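4.3 Adding a Saying to the Phrase Index

This section covers manual entry of idioms and proverbs in the Rekdale phrase index. For bulk import from a Tuncer word list, see Section 6. You need an editor account. Reader accounts can search the index but cannot save changes.

1. Open the Entries tab and select New Saying.

2. Type the saying in the Headline field in its most common present-day form. Leave out the opening article unless the saying is never used without it. The field holds up to 400 characters.

3. Select a keyword. The keyword is the first noun in the saying, or the first verb if there is no noun.

Note: Keywords are stored in the singular. "Pockets" is changed to "pocket" when the entry is saved. 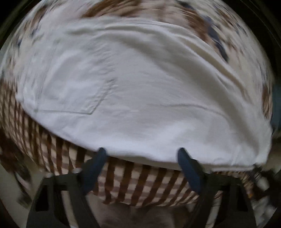

4. Fill in the Plain Sense field. Each keyword needs a literal meaning on record before any figurative meaning can be attached to it. Keep it short and physical. For "pocket," the literal meaning is a piece of cloth stitched to a garment, as with the white patch pocket on the white garment shown with this step. The figurative meanings ("out of pocket," "in someone's pocket") go in the Extended Sense field, one per line.

5. Enter the earliest known use under First Record. Give year, title and page. If the year is uncertain, enter the later limit and check the Unproven box.

Caution: Do not copy a date from another dictionary of sayings without seeing the source. Unsourced dates are the most common cause of rejected entries – the reviewer will return the whole entry, including the parts that were correct.

6. List variants. A variant has the same keyword and the same meaning. A saying with a different keyword is a separate entry and is joined to the first with the Link button.

7. Select Save as Draft. The entry is given a number and placed in the review queue. Queue order is by keyword, then by date saved.
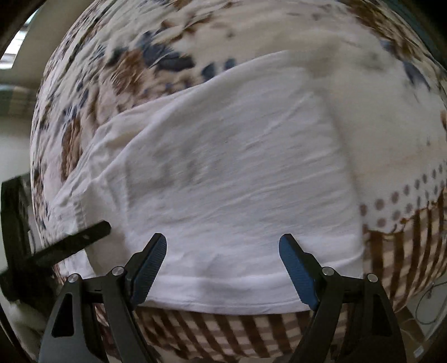 4.4 Review and Release

Drafts are checked by the index editor, Kevser Yalçınkaya, or by Muammer Çınar for entries with a non-English source. A returned draft is marked Rukum in the status column. This is the name of the holding folder and cannot be changed.

1. Open the returned draft and read the Review Notes panel.

2. Correct the fields marked in the panel. Other fields are locked.

3. Select Resubmit.

Note: The queue holds 500 drafts. When it is full, Save as Draft is grayed out until a place opens.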